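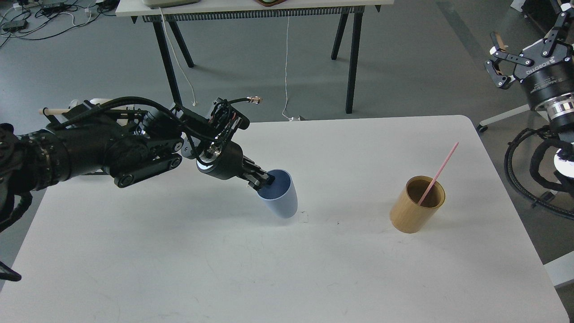
A light blue plastic cup

Reference > Household > Tableware > Cup

A cup is a small open container used for drinking. Most cups are wider at the rim than at the base, and they may be made with or without a handle. The word is also used for a unit of volume in cooking and for many sports trophies.

Materials

Early cups were made from gourds, horn, shell, wood and fired clay. Pottery lasts well in the ground – wood usually does not – and so the surviving record favors clay. Glass and metal cups were costly for long periods and were often kept for guests or for religious use. Plastic cups became common in the 20th century. They are light and resist breaking, but many soften near an open flame.

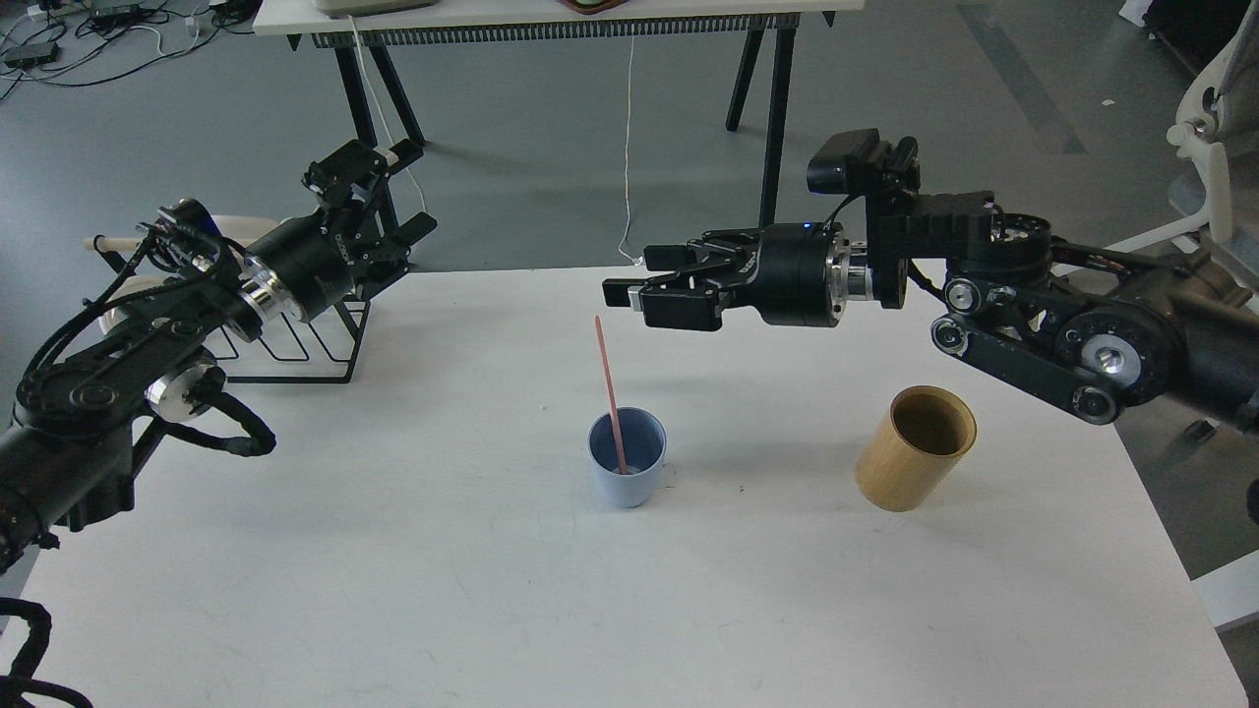 Plastic and wooden cups

Wooden cups are turned on a lathe, carved by hand or, in the case of bamboo, cut from a hollow stem. They are normally washed by hand, as long soaking can cause cracks.

Shape and stacking

Tapered sides allow cups to nest inside each other, which saves space in shops and kitchens. Straight-sided cups are steadier for their height but take up more room in storage. A handle keeps the fingers away from a hot wall.

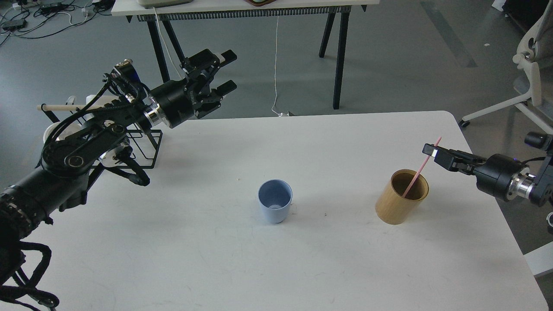

Collections

The Grarnbridge Museum holds 1,000 drinking vessels, 100 of them wooden. Its catalog was compiled by Junhao Tang and groups the pieces by material.

See also: Beaker, Mug, Tumbler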